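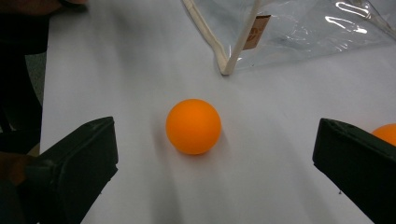 Orange table tennis ball, white tabletop.

Director's Diary, Warnstead Recreation Center
Wednesday, February

The building opened at 6:30 a.m. with the east doors still locked for the floor repair. Members were directed to the Prakon Street entrance, and the front desk recorded two complaints about the walk from the parking lot. The repair crew left at noon and expects to return on one more morning to seal the threshold. The east doors will stay closed until that work is finished.

The morning was given over to the winter enrollment report. Enrollment for the session stands at 784, compared with 487 for the same session last year. Most of the increase is in the evening racket sports program, which moved from the lower gym to the main hall in the fall. Pin-yu Yau prepared the figures and was asked to separate new members from those returning after an absence. The Center has not kept that record in past years and will begin to do so with this session.

At 10:00 a.m. I met with Chia-jung Ho about the table tennis ladder. The present rules allow a player to challenge anyone up to three places higher, and a few of the stronger newcomers have found the climb slow. Ms. Ho proposed an open placement evening at the start of each session. I approved the proposal for a trial in the spring and asked that the current standings be left alone until then. We also agreed that league play will use orange balls on all tables, as the new wall paint in the main hall is very pale and several players have reported losing sight of the white ones. White balls may still be used for practice.

The equipment quote from Zorimport arrived before lunch. It comes to $3,464 for nets, posts, score stands and balls, delivery included. The amount set aside was $3,000. I have asked Mei Delacroix to find out whether the score stands can be ordered separately in the next budget year. The old ones are heavy and the paint is chipped, but they work. 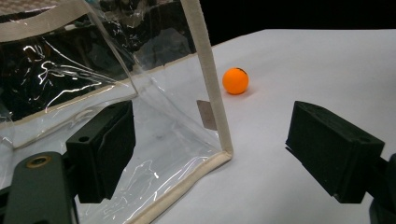

Clear vinyl bag with cream-colored binding.

Ms. Delacroix also raised the matter of storage. The cardboard boxes in the equipment closet have softened along the bottom, and small items are being put back on the wrong shelf. She favors clear bags, which would let staff see the contents without opening them. I have no objection, provided that each bag carries a label and that the closet list is kept up to date.

The afternoon meeting with the Cheng Senior Residence was short. Its activities director, Jintana Jitpraphai, would like a weekly session for residents who have not played before, preferably after lunch and never on a clinic day. The main hall is free from 1:30 to 3:00 p.m. on Fridays. I offered that time, and she will reply when transportation has been confirmed.

Wing-yan Tsai covered the evening desk. League play ended at 9:15 p.m., and the hall lights were off by 9:40. The thermostat in the upstairs office is again reading too high. A work order has been entered.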